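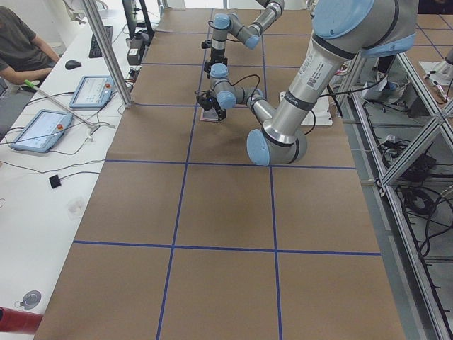
The Long Table

When I was a child, my mother put brown paper on the table before every big work. Before the jam, before the repair of shoes, before my father opened the radio to see what was wrong with it. The paper was a sign for the whole family that the table was now busy and we must eat somewhere else. I did not think about this for many years. Then I began to visit people who work with their hands, for this magazine, and I found the brown paper again almost everywhere I went.

It is a humble material. Kraft paper comes on a heavy roll, it has the color of a biscuit, and it does not pretend to be better than it is. You can write on it, spill on it, tear it off and begin again. Lawal Ogbonna, who cuts leather for the small bag maker Beltetti, changes his paper every two weeks. He keeps the old sheets in a drawer. On them there are outlines of handles and pockets, telephone numbers, rings from cups. He showed me one sheet from last November and could tell me from the marks which bags were made on it and which one went wrong.

"A clean table tells you nothing," he said. "I like to see what I did."

The second material is tape. Blue tape, the kind that painters use, because it comes away easily and leaves the surface in peace. With the paper and the tape together you can make a map on any table. One long strip across the middle, another one lower, closer to where you stand, one down the left side and one down the right, and now the table has rooms. You know where a thing lives. If you put a small thing down in its rectangle, your eye finds it at once, and in the evening the empty rectangles speak to you also.

I have heard people laugh at this. They say that a grown person does not need lines in order to find a pair of scissors. Vija Lukoševičius heard it too, when she took over the packing room at Ledusura, where they prepare sewing kits for schools. Her tables had no lines then, and everything traveled. The thimbles went under the ribbon, the ribbon went to the floor. She bought two rolls of tape with her own money and stayed late one evening to make her grid.

Her first grid was bad, she told me. The rectangles were all the same size, and things are not all the same size. Pins were lonely in a big field, and the folded cloth lay over the border into the neighbor. She pulled up the tape and made it a second time, then a third. Now she has large fields near the edge where she stands and small squares farther up, for the buttons and the needles that she takes only now and then. In the busy season 600 kits go over this table, and she says her back is the first to notice when somebody has moved a line.

I asked her how she gets the strips so straight. I expected some instrument. She fixes one end with her thumb, pulls the tape long in the air, looks along it with one eye closed, and lets it down all at once. If you press it little by little, it will bend like a river. I tried at home on my kitchen table and mine was a river three times.

A few practical matters, for those who wish to try. Pull the paper tight before you tape the edges, and leave it overnight if the roll was stored in a cold place, for it will relax and make waves. Choose the dull side up if your lamp is strong. Do not use a narrow tape for the main lines. Ogbonna likes a wide one, Lukoševičius a medium one, and they would probably argue about it if they met. Both of them told me to keep the corners free.

At Fitzsimmons, the paper shop near the station, they sell the roll by weight and will cut it to the width of your table if you bring the measure. I brought mine in steps of my hand, which made the young man at the counter smile, but the piece fits. It has one jam stain already, and a list of things I must buy.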